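Search the help pages Go

Clear plastic egg boxes: worth the counter space?

Saoirse Corrigan
December 25, 2019

I was given one of those clear plastic egg boxes with a hinged lid, and I'm supposed to be pleased. The leaflet says eggs stay fresher in it. Fresher than what? They came home in a carton and the carton was free. My counter is gray speckled stone, the white machine with all the buttons already has a corner of it, and plastic bags collect next to that. Before I give up another patch of it, does the box do anything a carton doesn't? I buy from the Curcombe farm stand, so brown eggs, unrefrigerated when I get them.

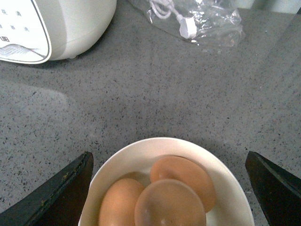 Jocelyn Fraser
I'd ignore the leaflet. Plastic doesn't keep an egg fresh, cold does. If yours were washed (ask the stand, they should know) they belong in the refrigerator, whatever they're sitting in. I had a box like that from Drenby and used it for a while, mostly to take eggs out while I was cooking. You can see how many are left without opening anything. I wouldn't pay for that, but you didn't.

A box of four is fine for the counter if you're about to use them. Flip the lid all the way back so it doesn't come down on your hand when you reach in.

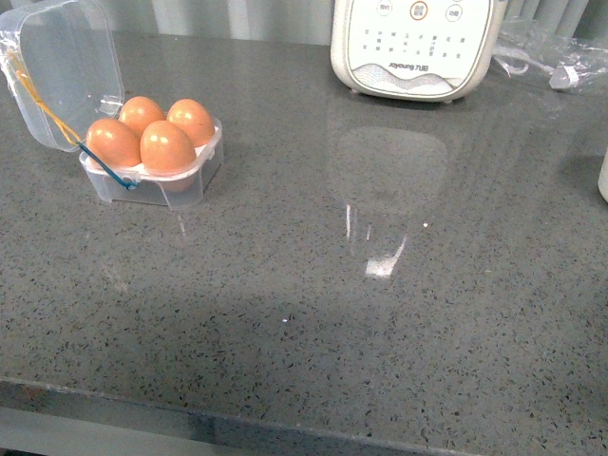
Does the lid matter?

Only for smells and bumps, as far as I can tell. Mine used to fog up when it went from cold to warm, so I'd leave it open till it cleared. Wash the cups with hot soapy water if one cracks. Egg white dries like glue in there.

Cord or string tied on for carrying is another thing I'd question. It looks handy until it catches on a drawer knob. Carry the box from underneath, with both hands.
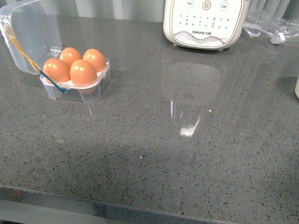
Mackenzie Beaudoin
I disagree about the cord, I've carried mine that way to my sister's in Canitz and back with no breakage. Agree that "fresher" is sales talk. I've kept cartons since last January and never noticed a difference.

Print this page E-mail this page

Contact us | Copyright | Back to top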